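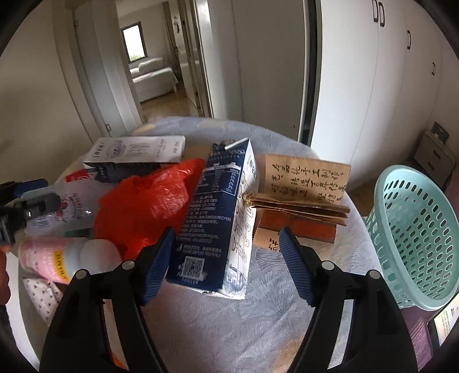
A milk carton and a red plastic bag on a round table.

How to stop your laptop battery from wearing out early (and which advice to skip)

By Leidy Llanos

Search for battery tips and you get the same list everywhere: drain it to zero once a month, never leave it plugged in, close your background apps. Most of that was written for batteries we stopped using years ago. I've left out anything I couldn't see a point to.

Before you change anything, find out what shape the battery is in. On Windows, right-click the Start button, open Terminal and type:

powercfg /batteryreport

Press Enter. It saves a web page and tells you where it put it. Open that and look for two lines, Design Capacity and Full Charge Capacity. Divide the second by the first. My own laptop came out at 88 percent, and I'd been ready to blame the battery for everything. Don't read too much into one report, though. The number is an estimate made by the battery's own electronics and it can move up as well as down.

Next, set a charge limit. Many laptops have one, but the makers hide it in different places. Try the app that came preinstalled (the one you probably ignored), then the BIOS. It may be called battery care, conservation mode or something equally vague. Pick 80 percent if you get a choice. If you're traveling, turn it off the night before and charge all the way.

If there's no limit setting, don't install a random utility that promises one. Windows generally can't stop the charging unless the maker's hardware lets it. Socorro Montoya tried 2 of these tools on her old machine and both did the same thing: popped up a message telling her to unplug it. You can do that with a sticky note.

Then deal with heat. Keep the vents clear and take the laptop off the bed or couch when it's working hard. Cooling pads — I'm not convinced. Lifting the back edge on a book costs nothing, so start there.

Things I'd skip: "calibrating" every month, battery booster apps of any kind, and closing every program by hand. If one app is eating power, Settings will show you which under battery usage.

Run the report again in a couple of months and compare the two Full Charge Capacity figures. Save the first file somewhere you'll find it.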